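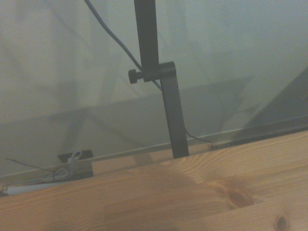 Wrist camera policy ignores the object when the background changes. Re-record or augment?

Posted by Homa Rashti in Learning from Demonstration

I'm collecting teleoperated demonstrations for a single-arm pick and place task on a pine benchtop. There is one camera on the wrist and no fixed overhead view. The policy takes wrist images plus joint positions and outputs short chunks of joint targets. I have 500 episodes so far, all recorded at the same bench by the same operator (me).

The bench has a black stand at the back edge with a clamp collar on it, and behind that a frosted panel that fills most of the wrist view whenever the arm is raised. The panel isn't opaque. Shapes in the room behind it come through as a blur, and they change when somebody moves furniture or when the afternoon light comes in. There is also some white cord and other bits and pieces past the edge of the wood that I never bothered to clear.

Behaviour at present:

Episodes run in the morning with the room as recorded: the arm approaches, descends and grasps correctly most of the time.

Same object positions after 4 pm: the approach is fine until the wrist tilts up, then the arm stalls or drifts toward the stand.

Stand shifted a hand's width to the left, everything else the same: the arm goes to where the object would be if it had shifted with the stand. This one worries me the most.

Training loss looks normal. Validation loss is also low, but the validation set is a random split of the same 500 episodes, so I don't put much weight on it.

What I'd like to know:

Is it better to cover the panel with a matte sheet and re-record everything, or keep what I have and add episodes with the background varied?

Does colour jitter and random cropping go any distance toward fixing this, or is it wasted effort for a geometric cue like the stand?

Can the existing episodes be saved at all? They represent a lot of evenings.

Software is the Nuletti recorder, version 2, with default settings apart from exposure, which I left on auto.

Tibor Nyitrai
Accepted by the poster

Your third observation is the diagnosis. The policy has learned the object position relative to the stand. The stand is high contrast, has hard vertical edges, and is in nearly every image taken on approach. The object is small and enters the view late. Given 500 episodes with the stand in one place, using it as a landmark is the cheapest solution available to the network, and your random split rewards it for doing so.

In order:

1. Lock the exposure and white balance before you record anything else. With auto exposure, a bright translucent panel in the top of the image will darken the bench every time the wrist tilts up, and by a different amount at 9 am than at 4 pm. I would guess this accounts for a good part of your afternoon stall. Set exposure for the wood and let the panel clip.

2. Keep the old episodes. The actions in them are valid. The problem is a correlation across the set, and you dilute that by adding data.

3. Record new episodes in small blocks and change the surroundings between blocks. Move the stand left, right, and out altogether. Run some blocks with a sheet over the panel and some without. Reroute the cable. Shift the loose items, or remove them for a block and put them back for the next. Object positions should be drawn independently of all this. If you place objects by eye you will unconsciously place them relative to the stand, so use a printed list of positions measured from a bench corner.

4. Write the block settings into the episode metadata at the time of recording. The recorder has a free text field for this. You will not be able to reconstruct it from the images later, or at least not at a price you would enjoy.

5. Split validation by block, never by episode. Hold out at least 2 complete blocks with a stand position that appears nowhere in training. Your validation loss will go up. The number will then mean something.

On how many: I would record 18 blocks at the size you can manage in one sitting, then retrain and look at the held-out blocks before deciding on more. When sampling batches, weight the new blocks so that the original set makes up no more than half of what the network sees. Otherwise the old correlation dominates.

On augmentation: colour jitter helps with lighting and does nothing for the stand. Random crop with a small shift is worth having on a wrist camera in case the mount gets bumped. Large crops are harmful here, as they break the relation between image position and gripper position that the policy needs.

I wouldn't cover the panel permanently unless the deployed arm will also have a covered panel.

Jade Desjardins

Just hang a grey sheet and be done with it. We had a mirror finish cabinet behind our arm at Van Dusen and lost a month to it before someone taped cardboard over the doors. Worked the same afternoon. Also get to 1000 episodes, 500 is on the low side for wrist only.

Comment from Ruoxi Zeng: The sheet fixes the panel but leaves the stand exactly where it is. Another 500 in the same layout would make the third symptom stronger.

Comment from Jade Desjardins: Fair. Take the stand away too then.

Comment from Homa Rashti: The stand has to stay for the final setup, though its position isn't guaranteed.

Norbert Nyitrai

Agree with Tibor on most of it (no bias, we only share a surname and a soldering iron). Two additions.

Before recording anything, run a cheap test on the policy you already have. Take a handful of validation images from the approach phase, paint a flat grey rectangle over the stand, and compare the predicted action chunk with the original. Then do the same with the object masked and the stand left in. If the first change moves the prediction more than the second, you have confirmation, and you also have a metric. Repeat it after each retrain on the same images. It takes an hour to script and needs no robot time.

Second, look at your start pose. If every episode begins with the wrist tilted up, a large share of your frames are mostly panel, with a wedge of benchtop at the bottom. Those frames carry very little information about the object. Starting with the camera pitched down toward the wood gives the network something useful from the first step. Vary the start pose too, within whatever the joint limits allow. On a Virow arm you can script this so the operator takes over from a random pose each time.

Watch for the wood as well. Knots and strong grain are perfectly good landmarks to a convolutional encoder. Shifting the camera view over the bench by varying the start pose won't break that, because the knots stay put relative to the base. A few blocks on a plain mat will. I use a grey Plastier offcut.

Comment from Homa Rashti: Ran the masking test last night. Masking the stand moved the predicted endpoint far more than masking the object did. Exposure is now locked and the first two blocks are recorded with the stand in new positions. Accepting Tibor's answer, but the test above should be done first by anyone with the same symptom.

Comment from Tibor Nyitrai: Check that the exposure lock survives a power cycle. On version 2 of the recorder it reverted to auto on mine until I saved it as a profile.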